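Home | Downloads | Guides | Release Notes | Support | Sign In

Grernex Control Suite, Set-up Guide
Section 2: Checking Camera Streams Before Running a Policy

This section applies to two-arm cells that combine wrist cameras with a fixed camera. Complete it after the arms have been powered and homed, and before any policy is loaded. The views below come from the coffee task at the Nodthorpe cell.
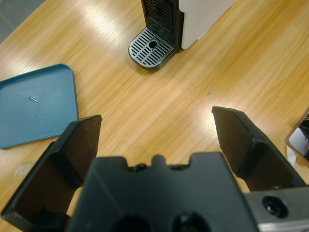
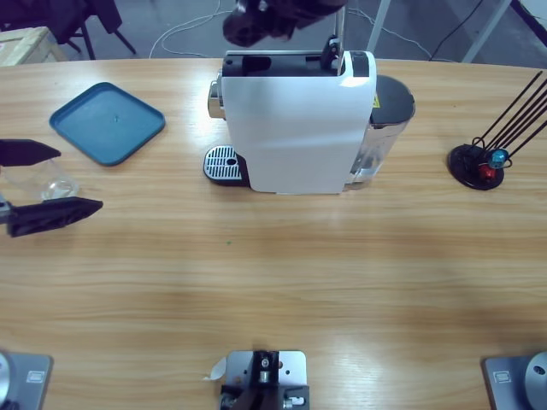
Wrist view first, fixed view second. The next pair follows the same order.

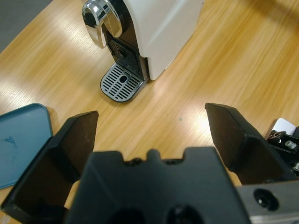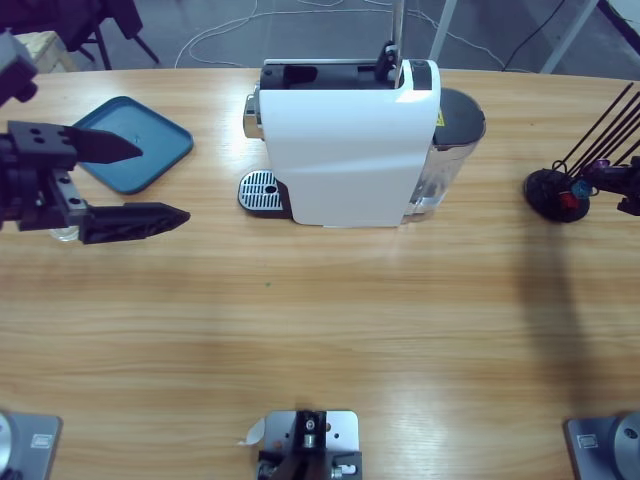
2.1 Opening the stream viewer

1. Start the Grernex service on the control computer and wait for the status line to read READY.
2. Open the Stream Viewer from the Tools menu.
3. Select the cell profile. The profile for the coffee task is named Stevens.
4. Confirm that each camera is listed under its assigned role. If a role is blank, close the viewer and reconnect that camera before continuing.

Note: Camera roles are stored with the cell profile. They do not transfer when a profile is copied to another computer.

2.2 Checking the wrist views

1. Open the fingers of the selected arm fully.
2. Confirm that both fingers and part of the gripper body can be seen in the lower part of the view. The perception module uses the gripper outline as a reference.
3. Move the arm to its start pose and confirm that the drip tray of the coffee machine is in view.
4. Check for glare on the tabletop. Both wrist views in this section show bright reflections on the wood. Reflections of this kind are acceptable if the object mask remains stable.
5. Select Save Reference.

Caution: Keep hands clear of the arms while the viewer is open. Opening the viewer does not disable motion.

2.3 Checking the fixed view

1. Confirm that the coffee machine, the teal tray and the capsule stand can all be seen.
2. Confirm that the mounting fixtures along the near edge of the table are in view. The calibration tool uses them to detect a camera that has been moved.
3. Select Compare to Reference. If the overlay does not line up, repeat the camera calibration described in Section 4.
4. Turn on the glass detector and check its result against the view. Clear objects are easily missed, particularly when a finger covers part of them. In the second fixed view, only a small part of the clear object shows below the left gripper.

Note: Items on the floor beyond the table are excluded by the workspace mask. Redraw the mask if the table is moved.

2.4 Setting time and exposure limits

1. Open Settings, then Timing.
2. Set Stream Timeout to 2000 milliseconds. The planner pauses both arms when any required stream exceeds this limit.
3. Set Exposure Ceiling to 254. Pixels above this value are ignored by the object mask.
4. Select Apply, then restart the viewer.

Caution: Do not raise the timeout to clear a repeated pause. Check the cable and the network load first.

2.5 Recording the result

Save the stream report to the cell folder. The planner will not load a policy until a passing report is present. A new report is required after any change to a camera, a finger or a cell profile.

Last revised 17 February 2026

Related pages
Section 3: Arm Homing and Joint Limits
Section 4: Calibrating the Fixed Camera
Section 5: Loading a Policy
Joltilell Log Viewer: Quick Reference

Comments (3)

benchuser_k
Does the exposure ceiling apply to the wrist cameras as well, or only the fixed one?

Documentation Team
It applies to every stream in the profile. A separate setting for each camera is planned for July.

rowcell
Step 4 in 2.4 should mention that unsaved masks are lost on restart. I had to redraw mine.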